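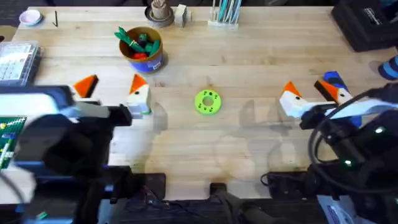 밝은색 목재 작업대와 좌우의 로봇 팔. 손가락 끝은 새 머리 모양이다.

목재 상판의 유지 관리에서 가장 자주 틀리는 항목은 오일의 도포량이다. 주방용 집성 상판을 제작하는 스톨게이트(Stolgate)의 마감 담당 다체 벤쿠스(Dace Venckus)는 현장에서 접수되는 끈적임 불만의 대부분을 과도포로 분류한다. “목재가 흡수할 수 있는 양은 정해져 있습니다. 흡수되지 않은 오일은 표면에서 경화가 늦어지고 먼지를 붙잡습니다.”

벤쿠스가 권하는 절차는 단순하다. 180번 사포로 결 방향을 따라 연마하고 분진을 제거한 뒤 오일을 얇게 바른다. 15분이 지나면 남은 오일을 마른 천으로 모두 닦아낸다. 재도포 간격은 8시간이다. 그는 건조 시간을 줄이려고 열풍기를 쓰는 방식에 반대한다. “표면만 먼저 굳습니다. 아래층은 그대로 남아 있고요.”

함수율에 대해서는 답이 길어졌다. 스톨게이트는 판재를 함수율 8%에서 접착한다. 납품 장소의 상대습도가 41% 아래로 떨어지는 기간이 길면 마구리부터 갈라지기 시작한다는 것이 그의 설명이다. “마구리는 측면보다 수분 이동이 훨씬 빠릅니다. 그런데 설치하는 쪽에서는 윗면만 칠하고 끝냅니다. 아랫면과 마구리를 같은 횟수로 칠해야 판이 휘지 않습니다.”

고정 방식도 문제가 된다. 폭 700mm 상판을 하부 틀에 나사로 완전히 고정하면 폭 방향 수축과 팽창이 구속된다. 벤쿠스는 장공 브래킷을 쓰고 나사는 와셔가 움직일 수 있을 정도로만 조이도록 도면에 표기한다. 접착제로 틀에 붙이는 시공은 보증 대상에서 제외된다. “균열이 생긴 판을 회수해 보면 나사 구멍에서 시작된 경우가 많습니다. 수종을 바꿔 달라는 요청이 오지만 참나무로 바꿔도 결과는 같습니다.”

오일과 바니시 중 어느 쪽을 택하느냐는 질문에는 보수 방법을 기준으로 답했다. 바니시는 물에 강하지만 도막이 깨지면 대개 전체를 벗겨야 한다. 오일 마감은 손상 부위만 갈아내고 다시 바를 수 있다. 경계가 조금 보이는 것은 감수해야 한다. 칼자국이 생기는 상판이라면 그는 오일을 택한다.

오일이 묻은 천의 처리도 언급했다. 건성유는 산화하면서 열을 내기 때문에 뭉쳐 둔 천은 자연 발화할 수 있다. 스톨게이트 작업장에서는 사용한 천을 물에 적셔 뚜껑 있는 금속 용기에 넣는다. 그는 이 항목을 고객용 안내서 5쪽에서 첫 쪽으로 옮겼다. 개정판은 5월에 배포된다.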